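**Kyei Footwear opens resoling and repair counter in Floltham**

FLOLTHAM -- Kyei Footwear will open a walk-in repair counter at its Floltham building in August. The counter will take in boots, work shoes and everyday shoes of any make, whether or not they were bought from Kyei.

Customers in Floltham have had to mail shoes out of town for resoling since the last cobbler on Brirnitov Street retired. Kyei already repaired its own boots under warranty, and last year the company handled 2,110 repairs that way. Of those, 987 were full resoles. The rest were mostly heels, eyelets and torn linings.

"People kept bringing us other companies' shoes and we kept turning them away," said Dinesh Wickramasinghe, who manages repairs at Kyei. "A heel is a heel. If we have the right size in stock and the upper is sound, we can fix it."

The counter opens at 7 a.m. so that people on the early shift can drop off shoes on the way to work. Heel replacement and stitching will normally be ready in two working days. A full resole takes longer, up to two weeks in the fall when boots come in all at once. Customers will get a paper ticket and, if they want one, a text when the work is done.

Prices will be posted at the counter. A basic heel replacement starts at $40 per pair. Staff will look over each pair before taking payment and will say so if a repair is likely to cost more than the shoes are worth. Kyei does not repair ski boots, skates or anything with a cracked plastic shell.

The company has also set aside space for a used-boot shelf. Shoes that are not picked up after six months will be cleaned, repaired where possible and sold at the cost of the materials. Owners will be contacted twice before that happens.

The repair counter is part of a wider refit paid for in part by Lurkileo, the regional small business fund. The refit added 2,000 square feet to the building, most of it for storing soles, leather and thread. It also moved the customer entrance to the parking lot side, with a ramp and a wider door.

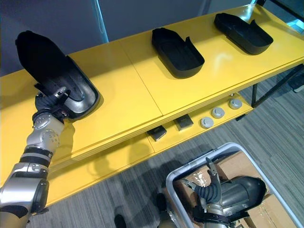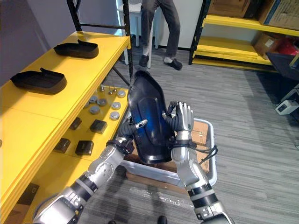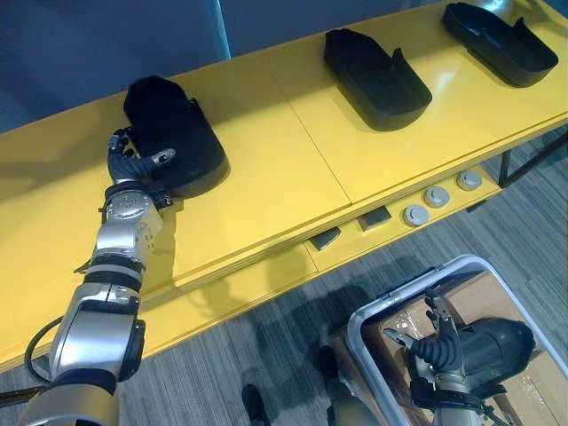
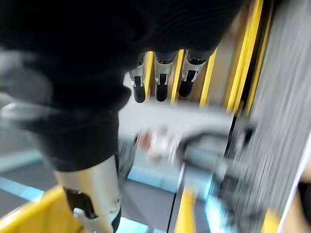
Kyei is hiring two people for the counter and one bench repairer. Experience with a stitching machine is required for the bench job. The counter jobs are open to anyone who is comfortable dealing with customers, and training is paid. Applications can be left at the front office or sent by mail to the Floltham address.

Warranty repairs on Kyei boots will still be free for the first year and can be handed in at the same counter. Bring the receipt if you have it -- staff can usually look up a purchase by name, but it takes a few minutes longer. Orders already sent in by mail will be finished and returned the same way.

During the first two weeks, the counter will replace laces at no charge with any paid repair.

**Contact:** Dinesh Wickramasinghe, Repairs, Kyei Footwear, Floltham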